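Domingo de pinzas: comparamos dos juegos de dedos en el brazo doble

Este domingo me tocó pasar por el taller de Planholm, que llevaba semanas con ganas de ver la comparativa de pinzas de la que tanto habla Napaporn Yensuk en el boletín, y la verdad es que me fui de allí a las nueve de la noche y sin cenar. ¡Qué vicio! La idea es sencilla de contar: recoger prendas y trastos del suelo y dejarlos en su sitio, primero con los dedos Vernmont y luego con los Curer, mismo controlador, mismas posiciones de partida y la misma paciencia (esa última la ponía Napaporn, yo ninguna).

Lo primero que me sorprendió fue lo mucho que se puede aprender mirando solo por la cámara de muñeca. Desde fuera todo parece fácil, el brazo baja, agarra y sube. Desde la pinza te das cuenta de lo poco que ve el pobre cuando los dedos están juntos: se comen media bandeja y un buen trozo de tela, y justo por ahí es por donde tiene que decidir dónde pellizcar. 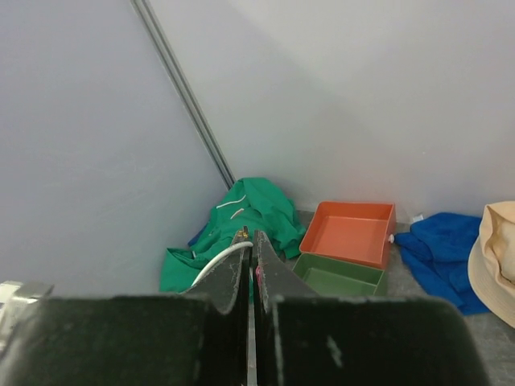 La cámara de muñeca con los dedos casi cerrados; detrás, la tela verde en la esquina y las dos bandejas.

Napaporn lleva ya 1.473 intentos de agarre registrados entre los dos juegos, y me dejó ver la hoja entera (gracias, gracias). De ellos, 188 acabaron con la prenda otra vez en el suelo, casi siempre en la fase de subida. Los Curer van mejor con las telas finas, los Vernmont con todo lo que tenga un borde rígido. Con los sombreros no se pone de acuerdo nadie: si el ala queda hacia arriba, los dos juegos se portan; si queda pegada al suelo, a rezar.

A mí me pidió opinión sobre la camiseta, supongo que por cortesía, y yo dije que entraría siempre por el pliegue más alto. Pues no. Ella prefiere buscar un borde, aunque el brazo tenga que acercarse más inclinado, y cuando repetimos la prueba con mi método se nos escapó 3 veces seguidas. Me callé y me fui a por un café. 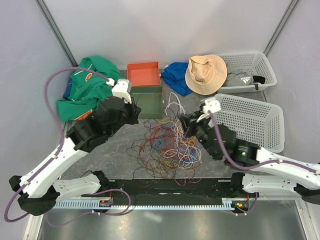
Otra cosa que están tocando estos días es el reparto entre los dos brazos. El controlador Thongdee deja que uno trabaje mientras el otro espera a media altura, o que entren los dos a la vez, y ahí la cosa se complica, porque en un suelo tan pequeño enseguida se estorban. Con los dos a la vez se gana tiempo en las prendas grandes y se pierde en las pequeñas, al menos con los ajustes de ahora. Napaporn quiere bajar la velocidad de aproximación antes de sacar conclusiones, y yo le insistí en que pruebe también a mover las bandejas, que tan juntas me parecen un incordio para el brazo derecho. Me dijo que lo apuntaba, no sé si por quitarme de encima.

Quedan por hacer las pruebas con otra cámara de muñeca, de ángulo más abierto, que a mí es la parte que más me interesa (llevo desde junio dando la lata con eso en los comentarios, ya me perdonaréis). Si sale como esperan, los resultados completos, con la hoja de fallos incluida, irán en el próximo boletín de Planholm. Quien quiera proponer algún objeto para la siguiente tanda puede escribirles directamente al taller; yo ya he pedido calcetines.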